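Okay, a few of you asked how the water heater saga ended, so I'm going to try to put the whole thing in one thread. Get a snack.

Background for anyone new: we have a 70 gallon tank in the utility closet behind the kitchen. It came with the house. The label says Pleltis, which I had never heard of and neither had the first two plumbers I called.

Back in September it started making a popping noise in the mornings. Like popcorn, but slow and kind of menacing. I ignored it, as one does.

Then the showers got short. I'd get maybe enough hot water to wash my hair, and whoever went second got a cold surprise. Guess who usually went second (me, after the first week, because I lost the argument).

Plumber number one came out, looked at the tank for less time than it took me to find a parking pass for his truck, and said replace it. He wrote the number on the back of a card. I put the card in a drawer and did not look at that drawer for a while.

Plumber number two never showed up! He texted a thumbs up the night before and that was the last I heard.

So I asked on here, and Gilmar Seixas (thank you Gilmar, I owe you lunch) told me to call Prilisier, the small outfit over by the old feed store. They do heaters, boilers, softeners, and I think they'll clear a drain if you ask nicely.

The tech they sent was Piroska Bakos. She had me run the kitchen tap on hot while she stood in the closet and listened. Then she said "sediment" the way a doctor says "hmm."

If you have hard water, which everybody on this side of town does, the minerals settle in the bottom of the tank. The burner has to heat through all that gunk, and the popping is water bubbling up underneath it. You're supposed to drain some out every year. I had drained it zero times.

She hooked up a hose, ran it out the side door, and the first thing that came out looked like wet sand. Then nothing came out. The drain valve had clogged itself shut. I said a word in front of a professional.

She got it going again with a bit of wire and a lot of patience, shut it, opened it, shut it, opened it. Whole thing took most of the afternoon. I made coffee and stayed out of the way – my main skill.
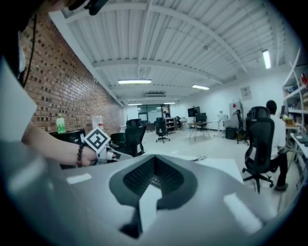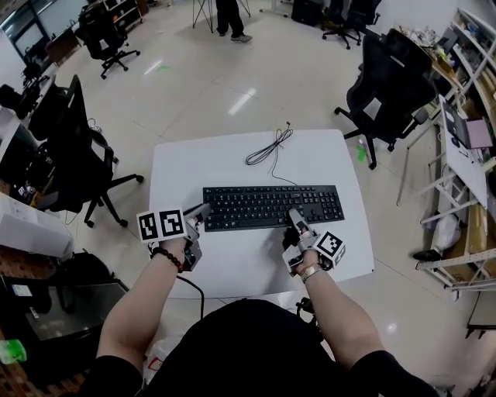
Both from the same place, the second one with the keyboard on the white table.

Anyway, back to the closet. Once the tank was flushed she checked the anode rod. I did not know there was a rod. It's a long metal stick that hangs inside the tank and rusts away so the tank doesn't.

Mine was basically a wire. She held it up and we both just looked at it for a second.

A new one had to be ordered from Wisto, the parts place, because the Pleltis takes a length nobody keeps on the truck. They quoted me six days and it came in 20. I will spare you the phone calls. The hold music is a pan flute.

While we waited she told me to turn the thermostat down a notch and keep the laundry on cold. Fine by me. The towels didn't notice.

She also found that the relief valve (the safety one on the side with the little lever) was weeping a bit. She swapped it for a new one made by Szűcs that she did have on the truck. If yours is dripping, please don't put a bucket under it and call it solved. I had a bucket under mine. She moved the bucket with her foot and said nothing.

The rod finally went in this morning, Thursday, December 22, 2022, and I've already taken a shower so long that my fingers wrinkled. No popping either!

Total for both visits, the rod and the valve: $204. I went back to the drawer and looked at plumber number one's card, and I'm not going to type that number here, but it had a comma in it.

To be fair to him, the tank is old and Piroska said so too. She thinks I've got a couple of years if I flush it like I'm supposed to, and she told me to start saving now. So there's a jar. It has a button in it and some quarters.

Someone in the replies asked about going tankless. I asked her that too – she said it can be great, but my gas line is skinny and I'd probably need a bigger one run from the meter. That's a whole other thread and a whole other jar.

Someone else asked if you can flush it yourself. Yes, if the valve isn't already plugged like mine was. Turn off the gas or the power first, shut the cold supply, let it cool down, and put the end of the hose someplace you don't mind getting gritty. My side step is still crunchy.

I've put a reminder in my phone for next year. It says DRAIN THE THING and it's set to repeat.

If you call Prilisier, call before lunch, that's when a person picks up. And have your model number ready. It's on the sticker, and on mine the sticker faces the wall, so bring a flashlight and a small mirror.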